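Subject: Re: [chores] Cupboard doors as a benchmark task
From: Ah-rin Ra
Date: 5 Apr 2024
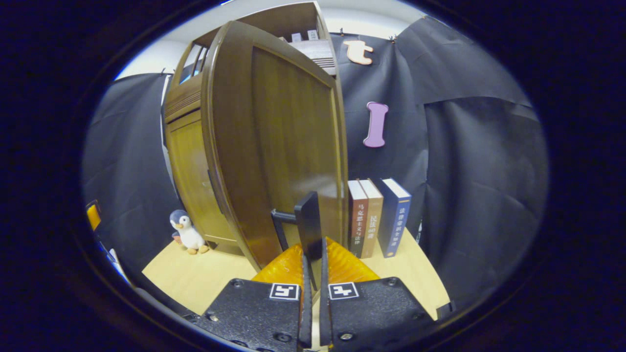 1. Doors

Byung-chul Wang wrote:
> I still don't see why doors get a whole section in the Kesum
> task list. A hinge has one degree of freedom. Once you have
> hold of the handle, the rest is geometry. Clanmont had an arm
> opening kitchen units years ago. Could we spend the time on
> laundry instead, where the answer is plainly "not yet"?

One degree of freedom is correct for the door. It is not correct for the door plus the gripper. If the jaws hold the handle rigidly, the wrist has to follow the arc of the hinge, and any error in the estimated hinge line appears as side load on the fingers. A person lets the handle turn a little in the hand and never notices. Two thin fingers closed on a small flat handle have much less room for that.

The handle in the picture is black, with a short bar projecting to one side, and sits near the lower edge of a glossy brown door. Gloss is a nuisance for depth sensing, and dark fingers against a dark handle are hard to separate in the wrist view. The markers on the jaws tell you where the jaws are. They tell you nothing about whether the grip is good.

As for Clanmont, I have read their note. The units were all of one type and the hinge positions were entered by hand. I would call that a good fixture and leave it out of the comparison.

2. What we ran in March

We did 300 door trials at Skonurix with the learned policy, no hinge model supplied. 49 failed. I sorted the failures by hand from the logs:

– slipped off the handle during the pull: the largest group
– closed beside the handle and pulled on nothing
– door opened, then knocked back by the arm on its way out

The last group worries me most. The task list scores a trial as passed once the door is open, so a robot can pass and still leave the cupboard shut. I propose we score the state of the door 3 seconds after release.

3. Clutter

The list says nothing about objects near the base of the cabinet. There should be some. A soft toy on the floor, or books standing upright within reach of the door, is ordinary household mess, and a swept path that ignores it is of no use in a home. Vasiliauskas has a draft rule for this which I can forward.

4. Laundry

No objection to adding it, but as a separate section. If we drop doors now we will be reporting on folding towels with a machine that can't reliably get them out of the cupboard.

Comments on item 2 first, please, as it changes the score sheet.

Ah-rin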